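In Praise of the Slow Napkin

I have now spent the better part of a year, on and off, around homemade robot arms in a shared workshop, and I would like to say a few kind words about folding a cloth. It is a small subject, I know. But I have come to think it is a better test of a home-built machine than almost anything else we could ask of it, and I say that as someone who began with very different ideas.

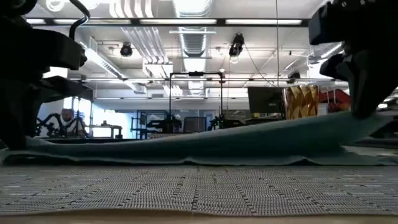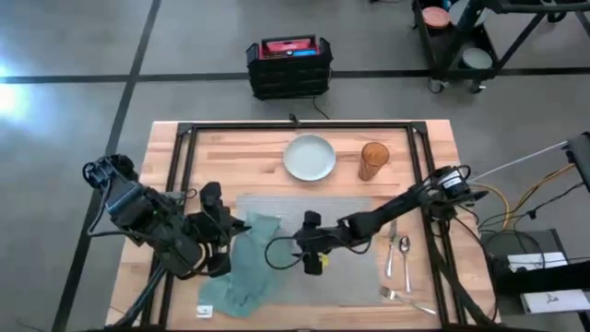
Two arms, one teal cloth and a gray placemat at the workshop.
Photos: Vilarbridge shared workshop

When I first joined Vilarbridge, in March, I wanted what I think most newcomers want, which was speed. I had watched a great many videos of machines flinging boxes around, and I had in my head a pair of arms that would sort my screws, pour my coffee and perhaps, if I was very patient with them, do something about the garage. I had a notebook full of this sort of thing. The first page had 14 jobs on it, and setting the table was way down near the bottom, under watering the tomatoes.

What changed my mind was a long afternoon with my own first build, a single arm I had named Marnidetti after a brand of pasta I used to buy (the name has stuck, I am sorry to say). Marnidetti could pick up a wooden block and put it down again as many times as you liked. I showed this to everybody who came over. My sister, who is a generous woman, watched it for a good long while and then asked whether it could do a dish towel. It could not do a dish towel. It could push a dish towel onto the floor.

A block, you see, is the same block after you have let go of it. You measure it once and you can more or less believe your measurement for the rest of the day. Cloth doesn't offer you that kindness. Take hold of one corner and you have changed the whole piece, so whatever you knew a second ago is already a bit stale, and the far end is doing something you didn't ask for and may not be able to see. Any of us who has changed a fitted sheet alone knows the feeling well. We get by on fingertips and forty years of practice, and we still swear at it.

So I have grown fond of the table-setting problem. There is a plate, which is easy enough if you don't grip it like a hammer. There is a glass, which wants a lighter touch. There are the forks and spoons and knives, thin and flat and shiny, and just awful to pick up off a hard surface with two stiff fingers. And then there is the napkin, and the napkin is where everybody slows down. I like that people slow down. I think the pace is good for us.

There is a school of thought in our hobby, and I have argued with it on the Verngate forum until well past my bedtime, that says home builders shouldn't bother with cloth at all. Leave it to the people with real budgets, they say, and stick to things you can finish over a weekend. One fellow told me, quite politely, that he had spent 259 dollars on motors and didn't intend to waste them on laundry. I understand him. I like finishing things too, and I have a drawer full of half-done projects that I would rather not discuss.

But I think he has it the wrong way around. The whole pleasure of building at home is that no customer is standing there with a watch. You can spend 30 evenings on one fold if you want to. I very nearly did. I kept a log the whole time in a school composition book, 279 tries by the time I ran out of pages, and the notes from the later ones are far more useful to me than anything I wrote while moving blocks. I learned that my grip was too high. I learned that a stiffer napkin hides your mistakes and a soft one shows them all. I learned that a placemat with some texture to it will hold on to a corner for you, where a bare tabletop lets it skate away - a thing my grandmother could have told me for nothing.

I will grant the other side this much: cloth is lousy for showing off. Visitors drift away. My old Maruyama sewing manual, which I bought secondhand and use mostly for its drawings of folds, has held more people's attention at open house than my arm ever has. If you need applause to keep going, build something that throws a ball, and enjoy it, and I'll come and clap.

For everyone else, go and find a napkin. Use a plain one in a color your camera can tell apart from the table, and start with one edge and one fold. Give it a month before you decide you hate it. And if you get a clean fold out of a soft linen one, please write to me, as I'm still stuck on mine and would love to know how you held the second corner.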